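## Rasotel 425 flat-top griddle

I cooked on this thing for a whole season at the Amerthorpe night market before I agreed to sell it, so what you're getting is a user's opinion with a price tag on it. I make potato pancakes and smash burgers, mostly, and the Rasotel keeps up with both.

The plate is 800 mm wide, which fits 12 pancakes with room left to flip. Two burners, separate knobs. I run the left side hot and keep the right side low for onions and for holding finished orders – the steel is thick enough that a cold batch of batter doesn't kill the heat.

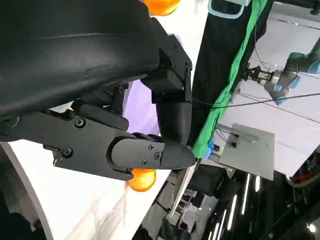

The grease tray slides out from the front, and I love that! (My old Prestulska emptied from the back, against the truck wall, and I have the scars.) Scrape while it's warm, wipe with oil, done. Please don't leave it wet overnight.

A few specifics:

- Cooking surface: 800 x 425 mm
- Propane only, hose included
- Legs adjust, lid sold separately

Griddle on its own is $897. With the lid and the folding cart it's $1105, and I'd get the cart if you're setting up on grass or gravel. The wheels are a bit small, but it rolls fine on pavement.

I restocked in April and have both versions ready for pickup in Amerthorpe. Shipping takes a little longer – email me your zip code and I'll send you a quote.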